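Humanoid build, shared room, Cabrera St workshop
20 February 2020
in: me (Shivam), Janelle, Reynaldo until lunch. Ville on the phone for the bus stuff.

Carrying on from the shoulder rebuild. Plan was high reach first, then the fridge door, then clean up the harness. Got through the first, half of the second, none of the third.

1. Shoulder
New bearing seated OK. Reynaldo pressed it in with the big vise and a socket, said don't tell Evanthia. (Evanthia, if you're reading, it's straight, I checked with the dial.) Old one had a flat spot you could feel with a fingernail. Kept it in the bag marked BAD, please don't put it back in the drawer again.
Pitch joint now holds with arm up. No hum. Before it hummed the whole time past horizontal and got warm enough that I didn't want to leave my hand on it.

2. Bus dropouts
Still there. 2070 frames logged on the first long run, 121 bad, nearly all from the raised side. Ville thinks connector, I think cable. Swapped the Prirken lead for the spare and reran, bad frames went way down but not to zero. So we're both a bit right. Ville wants the termination resistor measured with power off, didn't get to it.
Wrote the counts into the shared sheet, tab "bus", don't sort that tab, it breaks the forumlas.

3. Reach script
Seven waypoints, hand along the front of the fridge at the top. First tries the elbow went wide and I hit stop. Problem was the fridge pose, I'd typed the depth from the Cetham drawing and that's without the handle side clearance. Measured it by hand, put in the real number, better.
Second problem: torso lean. It has to bend a lot to get where I asked and the knees come with it. Balance not on, so it's all position hold. Janelle says start closer and lean less. Probably right, try that next.
Low arm just parked, hanging. Want it in a proper rest pose, fingers shut. Right now they stay spread and if the knees bend any more they'll touch the floor. Added a floor limit for that hand in the config, NOT tested.

4. Cables
Too much harness out the back. Hangs past the hips and all the way down and I don't like how much of it is on the floor. Stepped on it twice. Janelle wants an overhead line with a counterweight, I want a shorter harness, we'll end up with zip ties.
Thin lead on the upper arm needs slack at the elbow, it pulls tight on full extension. Two clips moved down. Check again after warm up.

5. Fridge door
Hand gets in front of the glass panel up top fine. Closing on the edge of the door, no. Fingertips skate. Reynaldo had some grippy tape from the Brivness job, try that on the tips before I go writing a fancier grasp.
Middle door is the easier target and we should of started there. Height is friendlier, less lean.

6. Misc
- Hex set is short the small one. Again.
- Keep the desk clear on the fridge end, the arm swings through there.
- Label on the wrist module is fading, reprint before it can't be read.
- Stop button lead is too short if you stand at the wall. Extension on order.
- Legs: leave the wrap on for now.

7. Pose at end of the reach run, high arm along the fridge, low hand parked 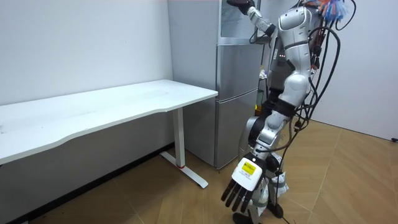
8. Next session
Resistor first (Ville on the phone, power OFF). Then start pose closer in, tape on the tips, middle door. Janelle has the key.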